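8 Apr 2026 - notebook, hand-held gripper, hall recordings

Farzad wants to put the Misuvari result in the Fundum report as it stands. I am writing down why I don't think we should yet.

The claim: a policy trained on our bench demos plus the hall demos does better on unseen yellow objects than one trained on bench demos alone. The numbers do go that way. Bench only got 4 grasps out of 13. Bench plus hall got 7 out of 13. Same arm, same objects, same start poses. Farzad calls that a gain from background variety. I call it three extra grasps.

What bothers me more than the small count is that the hall set differs from the bench set in several ways at once. The hall clips have more background, yes, but they also have different lighting, a different operator, and a slower approach. I went through the 113 hall episodes this morning and Meenakshi's approach is steadier than mine ever was on the bench. If the policy is copying her speed, then the hall has nothing to do with it.

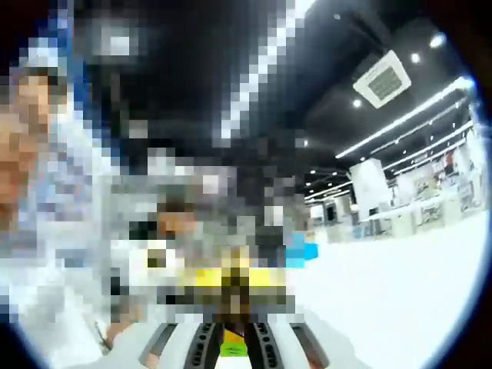
Photo: wrist view, hall set, faces pixelated before storage. M. Nambiar

Second worry, the blur. The mosaic is meant for faces, but in this view it covers most of the left half and the yellow object straight ahead of the jaws went with it. I can tell it's yellow and wide and that's all. If a fair share of the episodes are like this, we are training a grasp on a target with no visible shape. Maybe the policy just learns "close on yellow." That would still score fine on our test objects, since every one of them is yellow. Bad choice of test set, mine as much as anyone's.

Meenakshi says the floor is the bigger problem. Lower right is nearly pure white, and she thinks the exposure should be locked before any more recording. I'd like to see one locked run next to one unlocked run before we redo everything. The Hájek script can't tell us, it only checks timestamps.

To do:
- rerun bench vs. bench plus hall with Meenakshi doing both sets
- add objects that aren't yellow
- tighten the mosaic to faces only, check by hand, then retrain
- ask Pruvico whether their fisheye correction is applied before or after the blur - I have heard both

Farzad's reply, for the record: the effect will hold up. Could be. I'd want the rerun in hand before the sentence goes in, and I've taken it out of the draft for now.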